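Ziveo G2 two-finger gripper (refurbished, pads replaced)

Condition: Refurb, grade B
Stock: 2 units, Hollholm warehouse
Price: 2,945 ex VAT (new list was 3,450)
Supply: 230 V, UK plug, lead included
Sold by: Drullura Surplus

PLEASE READ BEFORE ORDERING - pad slip fault

Both units came back to us in July under the Ziveo pad notice. Original grey pads go glossy with use and lose grip on anything smooth and rounded. Polished metal worst, then plastic bottles. Boxes and flat sided stuff mostly fine.

What happens: fingers close, controller reports a good hold, arm lifts, object slides. No alarm. The force reading stays inside limits the whole way down so the software carries on as if it still has the part. Ametepe had one put a full bottle on the floor next to an operator and carry on through the rest of the cycle with nothing in its fingers. No injury, but could have been.

Ours have the later black pads fitted and firmware updated so a sudden change in finger gap now stops the arm. Do NOT refit old pads. If yours arrives with grey pads in the spares bag, bin them and tell us.

Shelf and table layout is supplied as a simulator file with each unit, so you can try your grip settings before going anywhere near real hardware.

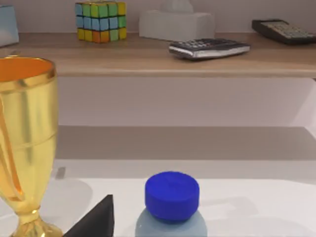

Simulator layout, table and shelf. Trophy and blue-capped bottle at the front, calculators and tissue box up on the shelf.

Start with the trophy. Shiny, curved, wide at the rim and narrow at the stem, so a poor approach shows up quick. Stem grip before rim grip. Then the bottle, by the shoulder and not the cap. Note the sim does not model pad wear!! A clean run in there tells you your path and finger opening are ok, nothing about wether worn pads will hold.

On the real thing:
- keep people out of the drop area for first runs, guard closed
- low speed until you have watched a full cycle
- check pads at start of shift, any shine = change them
- wipe pads with a dry cloth only, no solvent
- if it stops on gap change, dont just reset. Look at the pads first

In the box: gripper, controller, 230 V supply, flange plate, one spare set black pads, sim file on USB stick, printed copy of the pad notice. No cable for the arm side, you will need to order that seperately.

Known marks: light scratches on both housings, one has a replaced status light cover. Cosmetic only.

Already got a G2 from us and not sure which pads? Send the serial number and a photo of the fingers to Kojo Appiah on the service desk, replies before 4pm same day. Stop using it until you hear back. Replacement pads free on any G2 we sold, you pay postage.

Returns accepted on unused units only, original packaging.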